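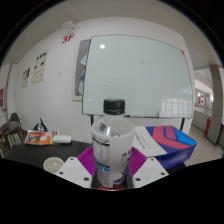

Rodthorpe to start bottle deposit trial in April

Shoppers in Rodthorpe will be able to get money back on empty plastic bottles from April, when the town begins a nine-month deposit trial.

Buyers will pay an extra 10 cents on each drink sold in a plastic bottle at the four grocery stores taking part. The money is returned when the empty is handed in at any of the four, whether or not it was bought there. Bottles must be empty and have a readable label. Caps can be left on.

The town council approved the trial on Tuesday evening after a short debate. It will be run by Misetow, a waste hauler that already handles curbside pickup in Rodthorpe and neighboring Uvdale.

Sérgio Leitão, who manages the recycling contract for Misetow, said too many bottles still end up in household trash. "People are good about newspaper and cans," he said. "With plastic bottles, a lot get tossed when people are out, and those are the ones we want back."

Each store will accept up to 100 bottles per customer per day. Larger loads – from schools, clubs and sports events, for example – can be taken to the Misetow yard on the Uvdale road, which will take up to 1,000 at a time by appointment.

Milk jugs and bottles that held cleaning products or cooking oil are not included and should go in the curbside bin as before.

Mota, the largest of the four stores, said returns would be taken at its customer service desk from 9 a.m. until closing. The other three have yet to set their hours.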